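Talks > Community Sessions > Preseason > Speaker notes

THE DEPTH CHART IS A PRESS RELEASE
Speaker notes, 2:00 slot, Dukness Hall

Opening

Start with the hands question. Who here has argued about a backup tight end in August? Keep hands up if you had watched him take a live snap. Wait for the hands to drop. Don't rush this.

Then: I have been going to camp practices for a long time, and I trust what I learn there less every summer. Tonight is a complaint with some evidence attached. If you came for my list of who makes the team, I don't have one, and I'd be careful around people who do.

What we get told

Read the four phrases off the slide, slowly. "Best shape of his life." "The game is slowing down for him." "Competing at every spot." "We like our room."

Ask which of those could ever be proved wrong. Pause. The coach who says "we like our room" in July signs two veterans to that room in August, and he was not lying in July, because the words had nothing in them to begin with.

Mention the injury version too. "Day to day" can mean Thursday or it can mean surgery. — No, drop the weekday, say "tomorrow or surgery." Gets a bigger laugh.

The Patargate chart

Background for anyone new: Patargate puts out a depth chart before the first preseason game since the league office wants one on paper. A staffer types it up. Veterans on top, draft picks in the middle, everybody else in whatever order was handy.

Last year a receiver was listed fourth on the left side. Radio spent an afternoon on it. He started the opener. I went back through my own notes and found I had written "falling?" next to his name, with no reason given except the chart. That one is on me and I should say so out loud.

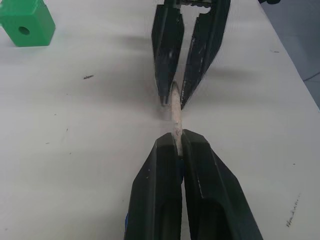 Practice reports

The 1171 number. Over one camp I saved every practice post I could find about Patargate and Dukness, mine included, and ended up with 1171 of them. Explain the sorting: does the post tell you who was covering the guy, what the drill was, and whether there were pads on? Most gave me none of that. "Great catch by the rookie in the corner." Against whom? A second-year corner who got cut? Air?

Expect pushback that short posts can't carry all that. Fair, up to a point. They can carry "7-on-7, no rush." It takes a few words, and it changes what the catch is worth.

Do NOT get into the quarterback completion charts unless somebody asks. If they ask: the people charting don't agree on what a drop is, they don't know the read, and they're standing behind a rope at a bad angle. I used to do it myself. I quit when my count and the count of the man next to me were off by a whole quarter's worth of throws.

The projection business

Flirken sells a roster model. Be fair to them, they publish the picks before cutdown day and leave them up afterward, which is more than I can say for most. But look at what the hit rate is made of. The starters are in there. The punter is in there. Anyone in the room could name most of a roster from the contract list over lunch.

What I want to see is the last few spots only, scored alone. I've asked. Got a nice email back.

Dauda is the other one, the app with the percentages. A linebacker goes from 61 to 58 overnight — what happened? He had the day off. I'd like to hear what three points means to anyone who isn't selling it.
(Check that those two figures are still on the slide. If not, just say "drops a few points.")

What I'd still trust

Short section, don't oversell it.

Special teams reps. If a fifth receiver is on the first punt coverage unit, a coach has made a decision about him, and nobody stages that for the cameras.

Who plays in the second quarter of the last preseason game, and who is in a ballcap.

Money. A guarantee is a sentence the front office had to pay for. Still wrong sometimes. Mention the guard who got cut with the check already cashed.

Even with all three I miss spots every year.

Likely questions

"Don't coaches learn who can play in camp?" They do, in the film room, and we aren't in there.

"Isn't this supposed to be fun?" Yes, and guess away. My gripe is with guesses dressed up as reporting.

"How did your own picks do?" Tell them the truth: I missed both backup tackles and the long snapper. The long snapper always gets a groan.

If time is short, cut Dauda and keep Patargate. Handout is on the back table, print ran to 2000 because the shop had a price break, so please take several.

14 comments | 37 shares

Contact | Copyright Community Sessions | Back to top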